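Tuesday, after supper

My feet are sore and I'm writing this with my shoes off, so forgive the handwriting if I ever try to read it back. We spent the whole day on the bowl task again, me in the operator's rig and Uthai at the desk saving or tossing each take, and we got to 249 good ones before Encarnación came by and told us to go and eat something. She wants 2459 by the end of November — bless her, she says it as if she were ordering bread.

I do love the grapes, though. The plastic lemons we had last month always sat the same way, and the model learned them far too well. Grapes slide and bunch up, so every take comes out a little different, and that variety is just what we've been short of. The glass table is harder on everyone, what with the ceiling lights shining back up at us, but Demetrio thinks the policy should see plenty of glare while it's young.

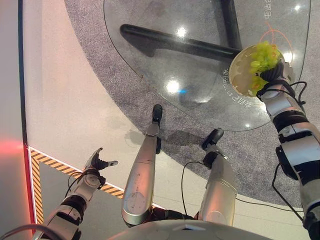
Before bed, for tomorrow

Ask Milagros whether tilted grasps get their own label or go in with the plain rim grasps. Start with 80 takes on the left hand, which has been getting off easy. Call Mom back, and bring the thick socks.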